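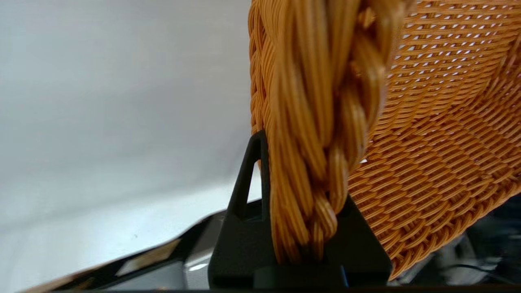
Woven basket, orange, with a braided rim.

Kassa Lectionary Companion, reviewed 5/20/22

I bought the Companion in October for our Thursday Bible study at Purkton and have used it most weeks since then. It is a spiral-bound guide to the Sunday readings, written by Triin Rimkutė and put out by Pustance. Mine has 140 pages and lies flat on a table.

Each Sunday gets two or three pages. You get a short note on the Old Testament reading, the psalm, the epistle and the Gospel, then a handful of discussion questions. The notes on the psalms are the best part. For Psalm 16 she spends most of a page on "the lines have fallen for me in pleasant places" and what a boundary line meant to a family with land to pass on. Our group talked about that one for 50 minutes and never got to the epistle.

The Gospel notes are thinner. On John 10 she explains the sheepfold and the gate well enough, but she stops before the part about the other sheep, and that was the first thing people asked about. I had to go to a commentary for it.

The questions are mixed. Some are good. Too many start with "How does it make you feel when" and our older members won't answer those - they just look at the page. I skip them and ask what the verse says.

Print is a fair size and I can read it without my glasses in good light. The margins are wide enough for notes in pencil. Pen shows through. The cover on my copy has started to curl at the corner, and two pages in Lent have come off the wire.

There is a separate leader's booklet. Baiba Ozoliņš, who leads the evening group at Clilton, lent me hers. It has the same notes with a sample prayer added for each week, and I would not pay extra for it.

I would buy the Companion again for a small group that already has a decent study Bible in the room. For someone reading alone I think it leaves too much out, mainly in the Gospels. The index at the back is by Sunday only - I wish it were by book and chapter too.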